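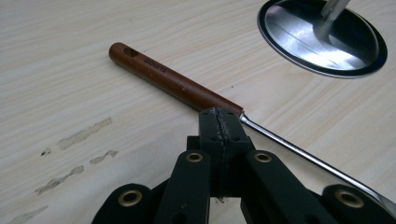

Our project asked a pretty simple question: if you teach a robot arm to pick up hand tools from human demonstrations, does it matter where on the tool the people aim? We collected our demonstrations with a hand-held gripper, so anyone on the team could walk up to the table and record a pickup without driving the arm at all. In the joint condition, you bring the gripper in over the spot where the wooden handle of the screwdriver meets the metal and close there. In the free condition, you grab wherever feels natural. We left a shiny steel dish-like object on the table too, since we wanted reflections and a bit of clutter in the training data, and the pale table with its scuff marks stayed as it was.

Team: Erhan Kocabaş, Rangi Pomare, Cherry Mae Lumbao, Tayla Gilchrist. Advisor: Cameron Faulkner.

Data collection
We recorded 940 demonstrations, half in each condition. Rangi and Tayla did most of the recording, and Cherry Mae wrote the script that trims the start and end of each clip (this saved us so much time!). We threw out any clip where the tool was dropped or where tracking was lost, and recorded replacements until the two halves matched again. The screwdriver went down at a new angle before every pickup.

Training
We trained one policy per condition, same network, same settings. Erhan named them Durnau (joint) and Brirkow (free) after towns in a game he plays, and the names stuck. Both take the wrist view and predict the next short stretch of gripper motion. Our first Durnau run was useless because we had flipped an axis in the pose files. The results below are all from after that fix.

Results
Each policy got 52 test pickups on the arm. A pickup counted if the screwdriver was lifted clear of the table and held for five seconds. Durnau made 44 and Brirkow made 31. We were really excited by that gap! Most of Brirkow's misses were grasps far back on the handle, where the tool tipped and slid out. Durnau's misses were nearly all at steep angles, with the fingers closing beside the handle.

What we'd like to try next
One screwdriver is one screwdriver, so we can't say this holds for tools in general. Tayla wants to run a wrench and a paintbrush, and we'd love to see whether a policy trained on half the data still shows the gap. Cherry Mae has already started sorting the clips by tool angle, so the steep cases will be the first ones we add to.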